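**Storing a tent and sleeping bags in the loft over winter, plastic or no plastic?**

Posted by Rornico, Aug 3, 2026

We're clearing the spare room and the camping gear has to go up in the loft until next year. That's one four-man tent, two sleeping bags and a couple of roll mats. The loft is boarded but not insulated at the sides, and in December it gets cold enough up there to see your breath. I have a roll of clear plastic left over from moving house. Can I wrap everything in that, or will it go mouldy?

**Gitau Mwakalinga**

Get it dry first. I mean properly dry, two days on an airer indoors with the guy lines and the peg bag done separately. Most mould on tents comes from damp that was packed away with them, often in the groundsheet seams.

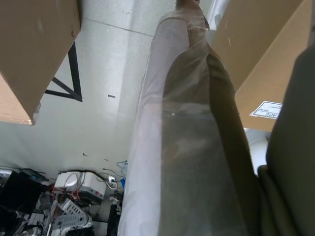 Sleeping bags need more room than tents do. If you keep them squashed in their stuff sacks for months the filling goes flat and they never feel as warm again, so put them loose in an old cotton duvet cover and hang them if you've got a beam. Clear film like the wrapping in the photo keeps dust off and lets you see what's inside without unpacking it, but it also holds in any damp. I'd use it for roll mats and nothing else. The tent can go in a cardboard box with the lid folded over, as long as the box is off the boards and away from the eaves. Ours is 34 years old and still goes out every summer.

**Traltavico**

Under the bed. Lofts are too hot in summer and too cold in winter.

**Firnenik**

I agree with most of Gitau's answer but not the cardboard. Mice got into ours and went through the inner tent and one sleeping bag. We now use lidded plastic crates, with an old pillowcase round the tent so it isn't right against the side. Take the poles out and store them with the joints apart if they're the shock-corded kind, it saves the elastic. And check the gear halfway through the winter. It takes 30 minutes and you'll catch a musty smell before it gets into everything.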